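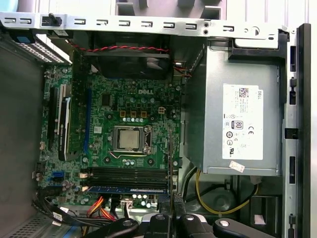
How much of a robot budget should go to things other than the robot? In our case it came to a bit more than half, and I'd plan for that much again if I were starting over tomorrow.

4.2 What we bought, and what we wish we'd bought sooner

I'm going to be pretty loose in this section, because the purchasing story is the part people keep asking me for at workshops and it doesn't fit well in a table (Tyyne Suominen made one anyway, it's in the appendix). The task, as laid out in Section 2, is taking apart used office desktops so the memory, the drives and the power supplies can be sorted and sold on. Our partner at the Ekadcombe site does this by hand today, and they wanted to know what one robot bench would cost them. Not a fancy one! Just something they could put next to the benches they already have.

Figure 3. Memory removal on an opened Dell desktop, from the wrist camera. The gripper is just above the blue memory module; the power supply is on the right.

We priced the arm first, like everyone does, and then spent two months discovering all the other lines. The gripper is a good example. We had budgeted for one general-purpose gripper from Adness and figured the fingers would be close to free. Look at how little room there is around the module in Figure 3, with the slots packed together and cables on more than one side, and you'll see why Ming-te Ho laughed at my first spreadsheet. We went through six finger designs. Each one was cheap by itself, but the machining time wasn't, and neither were the afternoons spent swapping them and calibrating all over again. If I could change one number in our original proposal it would be that one.

The wrist camera was the opposite kind of surprise. We had set money aside for a big overhead rig from Lo, with its own lighting and mounting frame, and we ended up sending it back. A small camera at the wrist sees the slot and the fingers together, and that's what you want when you're lining up on the edge of a module. It does lose sight of most of the machine when it's in close, so we take one wider view at the start of each job and save it. Fine for us, maybe not for a shop that sees a different model every time.

Then there's the stock to practice on. I had assumed old computers would be free, and they were, but storing them, opening them and keeping a few of each model in a known state was a real cost. We bought shelving. We bought a second bench. We paid a student for 11 weeks to log what came in and which slots were filled, and that was some of the best money in the whole project (I'd have paid for longer if the grant had let me). Spare boards matter too, so please put in a line for breakage, even a rough one, and keep it separate from spare parts for the arm so the two don't eat each other.

Software was mostly a subscription to Jotonow for scheduling and logging the jobs. The list price for our seats was $1,404 a year, and I'd left it out of the first budget completely because I thought of it as office stuff. Training was left out too. Plan on up to two days for each person who'll run the bench, and plan on doing it again when somebody leaves.

Tyyne and I still disagree about leasing. She'd lease the arm and buy everything else outright; I'd buy the lot, mainly because our lease quote charged extra for changing the tool flange, and we changed it a lot in the first year. A shop with a settled list of models would probably side with her. The payback figures in Section 4.3 use the purchase case, with her lease numbers next to them for comparison.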